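The arm at the Toltbridge depot was called Otunen, after the firm that had stopped answering our emails in May. My job was to keep it honest. The manual ran to 346 pages, and the chapter on taping down the mat was the only one I'd mastered.

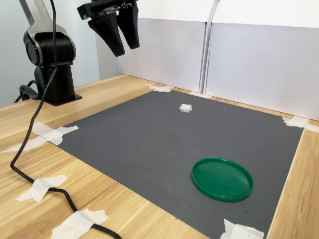
Otunen at its post, cables taped.

It had developed a lean to the left. Head office at Vasconcelos blamed my tape, so I checked every corner and kept my opinions to myself.

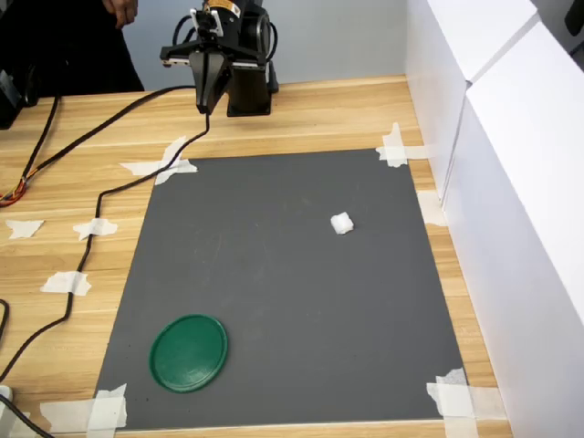
The Second Calibration

I read error 109 aloud to the fingers. "Colour of lid not recognised." It was green. I'd have signed a form saying so.

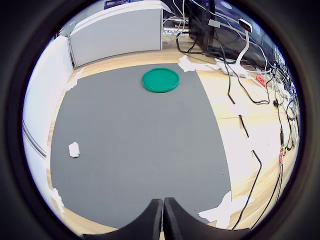 Plivden Quarterly, no. 16, p. 131

By four in the afternoon I'd entered the offset again, this time with the minus sign, and apologised to the tape.
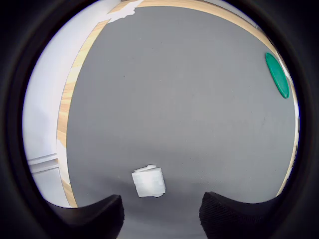
"What do you do if it drifts again?"

"Level the base, then redo the offset."

I wrote that inside the manual's cover and went to put the kettle on.

Recent fiction
The Grey Ute
Minding the Weighbridge
A Favourite Spanner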